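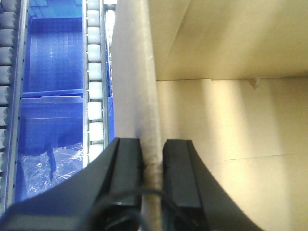 3.2 Carton condition and flap handling

Cartons entering the packing cell at the Tommont site were not new. Each had been used for at least one outbound trip and returned flat, then re-erected by hand and taped along the base. Reuse lowers material cost but changes how the walls and flaps behave. A crease that has been folded several times no longer holds an angle, and a flap that should stand open tends to fall back over the opening while items are being placed.

Wear was recorded before filling under four headings: scuffing of the outer face, secondary creases away from the factory score lines, tears along a score line, and loss of squareness. Figure 3 shows a carton wall held upright, with slight scuffing and creasing at the point of contact and a small torn tab near one end of the horizontal crease on the inside. Tears of this kind were logged but did not lead to rejection unless they passed through the full thickness of the board.

Figure 3. Carton interior and upright wall beside the roller conveyor with blue plastic bins.

The sample consisted of 480 cartons of a single size, supplied by Wakier and drawn from a returned stock of 1000. Grading was done by one assessor (R. Malabanan) to avoid differences in judgment between graders. A subset of 80 cartons was graded a second time in August, with the first grades withheld. Where the two grades differed, the lower one was kept.

Lighting affected the grading of inner panels. Under the overhead fixtures, the inside of an open carton is lit unevenly, and a shallow score mark can be mistaken for a seam or missed altogether. Inner panels were therefore checked twice, the second time with the carton turned through a quarter rotation. Outer faces were checked once.

Cartons rejected at this stage were flattened and set aside for the compression tests described in Section 3.4. The remainder were filled from the conveyor bins in the order in which they had been graded, with no sorting by grade.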